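Minutes of the working group on automated dismantling, Wastus refurbishment site, Tivton

**Held:** December, 14:00, upstairs meeting room
**Present:** bench technicians (both shifts), shift leads, production engineering, health and safety, staff side representative, site management
**Apologies:** goods-in, Saavedra (cell integrator)
**Status:** draft, for approval at the next meeting

## 1. Previous minutes

Agreed with one correction. Item 4 should read "per shift" and not "per day". Actions closed except the noise survey, which is carried forward.

## 2. Throughput

Production engineering reported on the trial period. 456 desktop towers were booked in for dismantling. Of these, 147 were started in the robot cell and the remainder went through the manual benches as before.

The cell is slower per unit than an experienced technician. Engineering said this was expected at the present speed limit. Site management asked that the two sets of times be kept apart in the weekly report, as they had been averaged together in the last one.

13 units were taken out of the cell part-way and finished by hand. The causes logged were damaged screw heads, cases that did not match the stored model, and cable retention clips that could not be gripped. The staff side asked that units finished by hand be credited to the bench that finished them. Agreed.

## 3. Changes to job content

Technicians on the cell reported that the work is different from what was described at the briefing. Less time is spent unscrewing and lifting, and more on setting up, watching and clearing stops. Several said that watching is more tiring than bench work, particularly in the second half of a shift.

Agreed that no technician will be assigned to the cell for more than 60 minutes without a change of task. Shift leads to draw up a rota. The rota is to include the late shift, which has so far had no trained cover.

The staff side asked whether cell duty would be graded separately. Management said no decision had been made and that the present grade and allowance would stand until the trial ends. The staff side asked for this to be noted.

Bench technicians raised the loss of informal training. New starters used to learn cable routing and connector types by stripping whole machines next to someone experienced. If the simple units go to the cell, the benches will be left with the awkward ones. Engineering to set aside a share of the simple units for training. Share to be agreed outside the meeting.

## 4. Hand work near the gripper

Health and safety asked for a clear rule on hand tools inside the case while the gripper is in position. The current work instruction says only that the technician "may assist". Technicians confirmed that practice differs between shifts.

Engineering said the arm is speed-limited in this mode but that the gripper linkages still present a pinch point. The Vasemton risk assessment template does not cover shared access to an open chassis and will need an added page.

Interim rule, to apply from the next shift:

- Arm to be in hold before a hand enters the case.
- Technician to announce hand in and hand out if a second person is at the controls.
- Close-fitting sleeves, or sleeves rolled above the elbow.
- No reaching across the gripper to the far side of the case. Walk round.

One technician objected to the last point on the grounds that access behind the table is limited by the desk. Health and safety to look at the layout.

## 5. Cell layout and cable handling

The fixture plate stays to the left of the tower for now. Left-handed technicians asked for a plate that can be moved to either side. Engineering to cost a second one.

Data and power leads near the drive cage remain the main difficulty. The leads lie across one another, and their position varies from one machine to the next. Options discussed were to have a technician clear the leads before the arm starts, or to leave the drive area as a manual step throughout. The benches prefer the second. No decision. To be tried both ways and the stops compared.

The desk behind the table is to be cleared of loose cables and papers at the end of each shift.
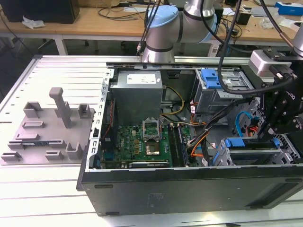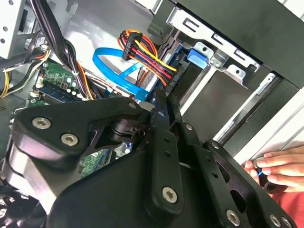
## 6. Actions

| Action | Owner | Due |
|---|---|---|
| Separate cell and bench times in weekly report | Production engineering | Next report |
| Rota with task changes, both shifts | Shift leads | Next meeting |
| Share of simple units for training | Production engineering, benches | Next meeting |
| Added page for risk assessment | Health and safety | Before trial is extended |
| Review access behind table | Health and safety | Next meeting |
| Cost of second fixture plate | Production engineering | Next meeting |
| Noise survey (carried forward) | Health and safety | Overdue |

## 7. Any other business

Goods-in had asked by email whether towers could arrive at the cell with side covers already off. Technicians were in favour. Deferred until goods-in can attend.

Meeting closed 15:10. Next meeting in January, same room.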